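Notebook, Taline chores, September
Farnirport room, 14:10

Question for today: can it tidy a lounge floor yet, chairs and cables included? I wrote two tasks: reach in under the office chair, and handle the cloth. 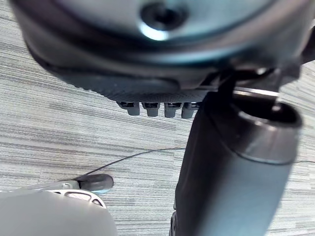

For the under-chair task I allow 200 seconds. A person needs 6, I timed myself. The planner from Sokholm still treats a thin cable on carpet as a part of the floor, and I do not like this. Must ask them for the newer map, build 517.

Cloth is the more difficult one. Soft things have no fixed shape, so the grasp score says very little to me.

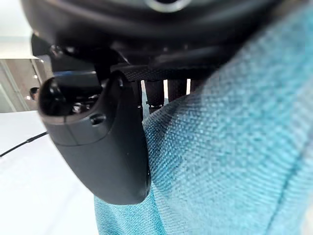
Twal
My opinion did not change from last month: folding, no. Picking up and carrying, maybe, if somebody first lifts the cables.
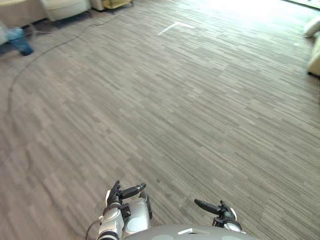 Both hands over the carpet, white tape mark ahead.

To do: write the cable rule, charge the spare battery.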